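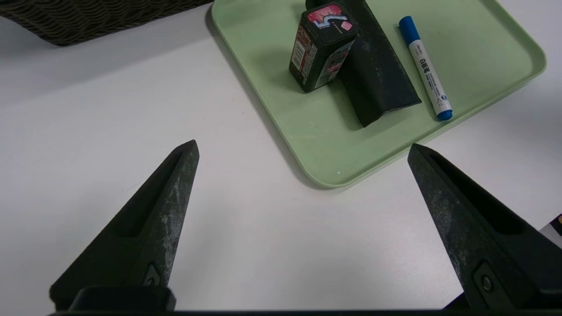

Speaker notes - "Picking Up Chewing Gum for a Living: Two Finger Sets, Two Cameras, One Controller"
Narnora Workshop on Everyday Manipulation, 25/09/2021

Slide 1. Title. Wait for people to sit down. Say where I work, say it fast, move on. Thank the organizers for the slot right before lunch and promise to respect it.

Slide 2. What we set out to do. We had an arm, we had a Cleltard controller, and we had two sets of fingers for the same gripper: the long tapered ones from Gronow, and the soft padded ones from Trikine that everybody in our lab wanted to win. The plan was to move small household things off a tray and into a basket, and see which fingers dropped fewer of them. I was told this would take an afternoon. Pause here for the people who have done this sort of thing to laugh. If they don't laugh, go to slide 3 anyway.

Slide 3. The objects. A small upright box with far too much printing on it, a soft black case, a whiteboard marker, a squeeze bottle. Say why these: the box tips over, the case sags, the marker rolls, and the bottle has no side that is the same width as any other side. Between them they cover most of the ways a gripper can embarrass you. None of them came from a standard object set. I know. There will be a question about it.

The fingers went on with screws, and we changed them by block: all the Gronow trials in the morning, all the Trikine trials after lunch. Yes, we should have mixed them. By the afternoon the operator was better at the job, or more bored, and I can't tell you which way that cuts. Own up to it now, it goes down better than in the Q and A.

Slide 4. Numbers. 159 trials in total, 37 of them failures. A failure means the thing was not in the basket when the arm went home. A marker that falls in by accident counts as a success, and I will defend that to anyone who has ever shipped a product.

Do not read the table aloud. Point at the marker row. The tapered fingers did well on the marker because the tips are narrow and can get down close to the tray without bulldozing it. The padded ones came in like a pair of oven mitts.
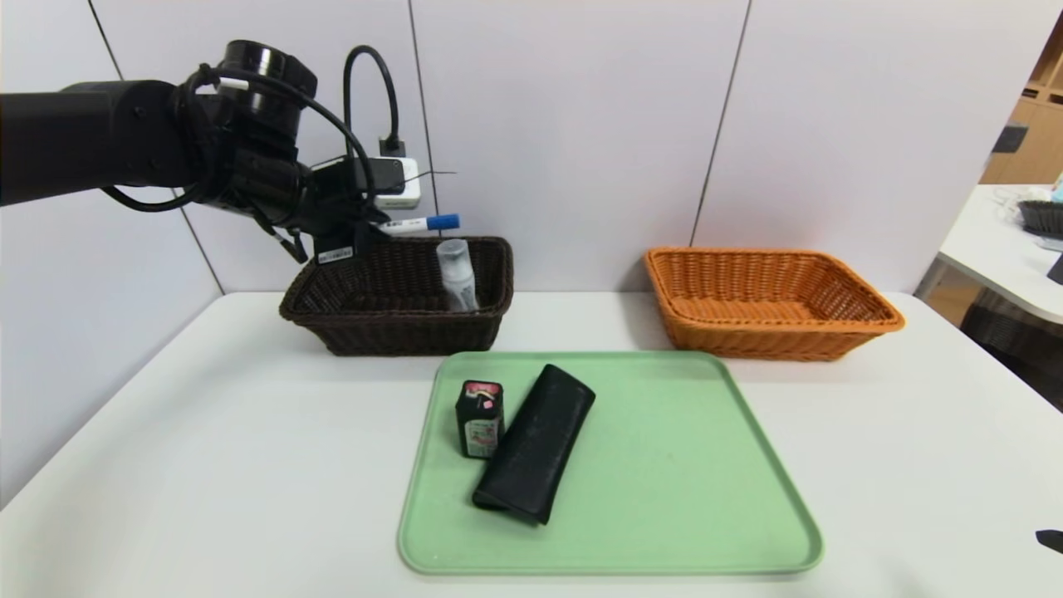
Slide 5. Cables. Spend a full minute on this even though it looks like housekeeping. Anything that hangs off the wrist wants to be somewhere else, and when the wrist rotates it goes there. Our first run of failures with the padded fingers had very little to do with padding. The cable loop pulled on the wrist near the end of its travel, the Cleltard read that as contact, and it stopped politely in midair. It logged this as a successful grasp. We threw those runs out and did them again, so they are not in the 37.

If anyone asks for a figure for the cable force: we didn't measure it. We moved the cable. Sometimes science is a zip tie.

Slide 6. Cameras. One at the wrist, one up high where a head would be. The vendor story is that you want the wrist view for the last bit of the approach, and that's correct as far as it goes. What you also get from the wrist is a very good look at your own fingers. With the tapered set they take up a lot of the lower part of the view, and they are matte and scuffed, so a detector trained on clean gray fingers has opinions about them. Ours decided for a while that the right finger was a second marker. It tried to plan a grasp on it. I would pay to see that grasp.

The high camera has the opposite trouble. It sees the tray and both baskets nicely until the arm comes in, and then it sees the arm. The brown basket suffers most, being on the side the arm reaches in from. The orange one was easier to find in almost every run, and I would love to claim we designed it that way.

Slide 7. So which camera? Both, with the high view choosing the object and the wrist view fixing up the approach. Handing over between them is where the Cleltard earned its keep. The handover is a single setting in a menu called Misc. Allow time for the controller people in the audience to look at their shoes.
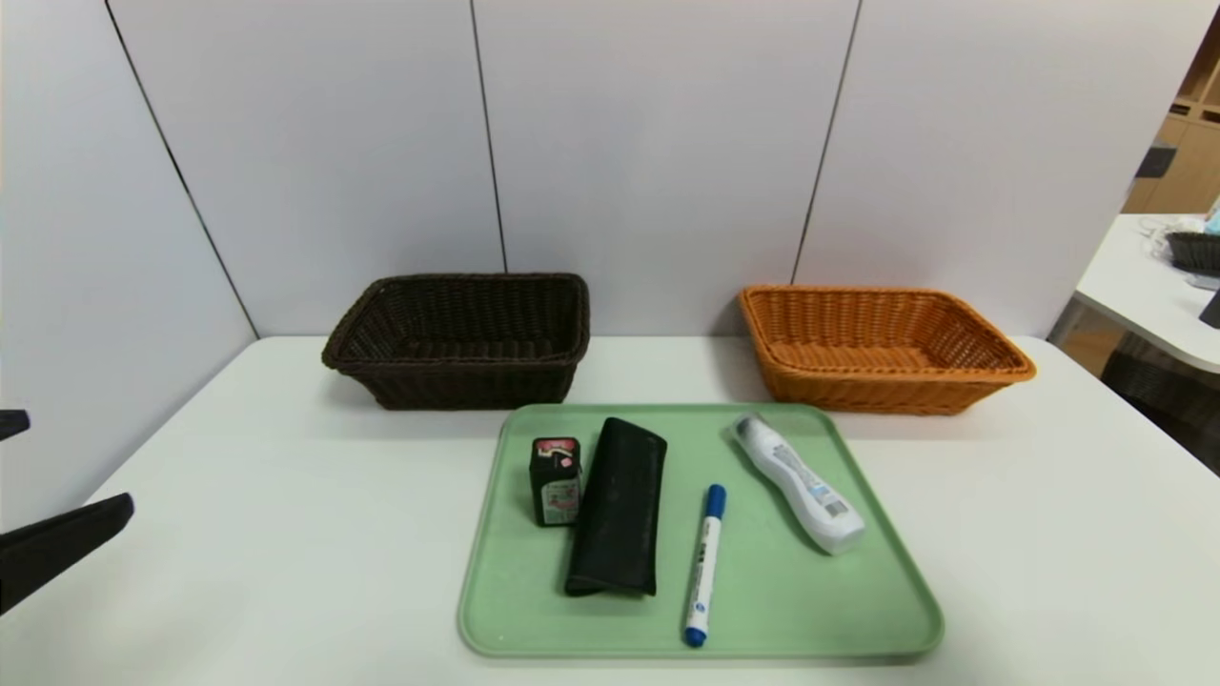

Why not simply fixture everything, one reviewer wrote on the abstract, and save yourselves the perception problem? A tray with a slot for each object would cost very little and would have told you more about the fingers.

Fair. Answer it here before somebody stands up with it. A fixtured test would have been cleaner for the fingers alone, and we're running one in October. But we had a customer in mind who has a tray, and whose tray does not have slots, and who puts things on it any way they like. Squeeze bottle lying on a diagonal, case next to the marker. The gap between neighbors matters more than I expected when you swap in fat fingers. On the case and the marker side by side, the padded set had to shove one to get the other. Skip the video if we are past the halfway mark.

Slide 8. Getting low. Mention contact with the tray. Our rule was that the finger may touch the surface but may not lean on it. The controller has a force limit for this, default value 1000, no unit given in the manual. We wrote to ask. The reply thanked us for our interest.

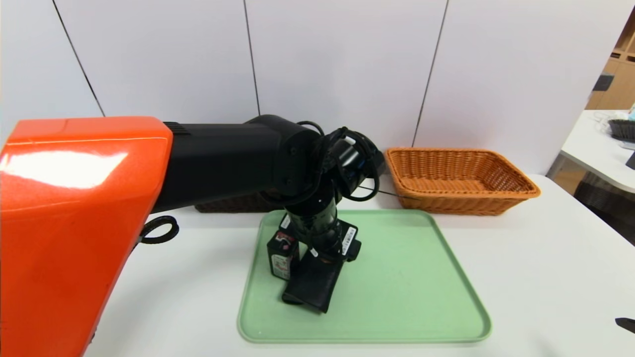
With the limit set sensibly, the tapered fingers can come down beside the box and close on it near its base, and that cured most of the tipping. Closing high up on a small light box pushes it over before the second finger arrives. The pads forgive a bad angle better, so on the bottle they won, and I should be gracious about that. Show the bottle row. Be gracious.

Slide 9. What I'd buy. For our tray, the Gronow fingers. For a tray full of bottles, the Trikine set, and leave more room between things. Keep the Cleltard, but read the Misc menu first. If you have money left over, spend it on cable routing.

Slide 10. Questions. Trial logs are on the Narnora page for this session, including the ones we threw out, in a folder named "do not use." Ask whoever is chairing how long until lunch.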